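Kitchen Bench Sim, README and data card

Last big tidy of this page: April 15, 2020. If something reads oddly, it's probably older than that and I missed it.

What this is

I'm building a two-armed kitchen helper in my garage, and before any of it goes near real crockery I run it in a simulated kitchen. This folder is the recordings from that kitchen, plus enough notes that you could use them without ringing me up. The project is called Hatmont, after nothing in particular. The real machine is at the stage of one arm on a trolley and a box of motors, so if you came looking for hardware files, they're in the other folder and they're a mess.

I started the sim side in October, mostly to stop wrecking gripper fingers. I'm printing those at home and each pair takes an evening, so you can imagine how fast the novelty wore off. Now I try the move in the sim until I'm bored of it, and then I try it in the garage — slowly, with one hand on the off switch.

The kitchen

It's a plain little room: brown square tiles on the walls, speckled stone benchtop, a dark wood door, a window with blue sky in it. I spent far too long on the tiles. The grid turned out to be handy for checking whether the viewpoint has tilted, and it tilts a lot in these recordings, so please don't assume the walls are upright when you write your loader.

Most of the work happens along the bench. There's a tan lid with a dark knob, a small green cube-ish thing, a reddish-brown disc and a few other bits that come and go depending on the layout file. The right arm does the reaching and the left one mostly waits its turn with its fingers up.

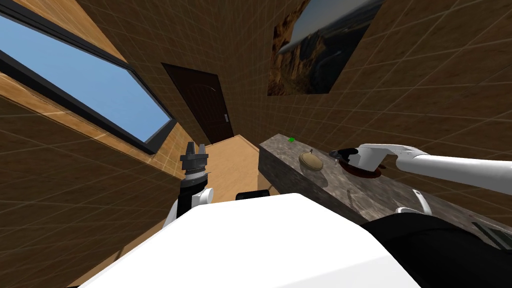 Reaching is where I lost most of the summer. The arm would come in over the stone at a lovely height and then, in the last little bit, the wrist would roll and the fingers would land beside the object. I blamed the solver, then the friction settings, then myself. The culprit was a tool offset I'd typed in by hand and got wrong by 2 mm. I've left the bad runs in, in a subfolder called wonky, because they're useful if you want to train something to notice it has missed. Don't mix them in with the others!

What you get

There are 400 recordings in the main folder and 95 in wonky. Each one has the colour pictures, the joint positions, the gripper opening and a short text file with the task in everyday words ("pick up the fruit", "lift the lid"). I typed those myself, so the spelling wanders. Joint positions are in radians and gripper opening is in millimetres, which I realise is a silly mix, but changing it now would break my own scripts.

The whole lot unpacks to 700 GB. Yes, I know. If you only want the joint data, grab the small archive and skip the pictures.

Running it

Unpack the archive, point the loader at the folder and pick a layout file. The converter is called Skustix and it's one long Python script with my swearing taken out of the comments. It wants a folder path with no spaces in it. I keep meaning to fix that.

If playback is jerky, turn the shadows off first. My old desktop can't manage shadows and both arms together, and the recordings don't depend on them anyway.

The fruit

Round things have been the hardest by a mile. A box gives you flat sides to squeeze, and a big round fruit gives you a patch the size of a coin if you're lucky. The mottled red one is modelled on a pomegranate, more or less, and its collision shape is a good deal simpler than its skin. That means contact near the narrow end is the least trustworthy part of the whole set. Use the forces there for a rough idea, and please don't tune a real gripper from them. I tried, and my rubber pads came off worse. 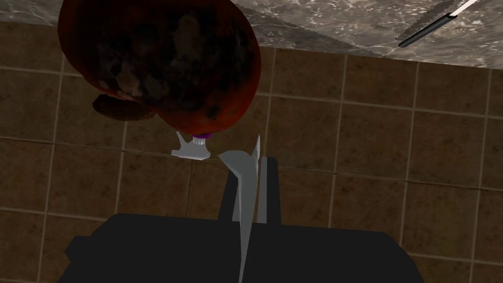 Lizelle Rampersad wrote back that the simple collision shape bothers her less than the friction, which is the same value for every object in the layout file, and that I should split it out per object before I record anything else. Fair enough. It's next on the list, and the new values will go in a separate file so the old runs still play.

Known problems

The gripper opening drifts a touch on long recordings. Subtract the first value and it's fine.

Small objects sometimes jitter on the stone when nothing is touching them. Decha Pongsiri sent me a fix for this — smaller time steps while anything is resting — and it works, but only the newer layouts have it.

The left arm's task labels are thin. It didn't have much to do early on, poor thing.

Using it

Take it, change it, put it in your own project. A mention of Hatmont would be nice, and if you find a broken recording, send me the folder name and the layout file you had loaded.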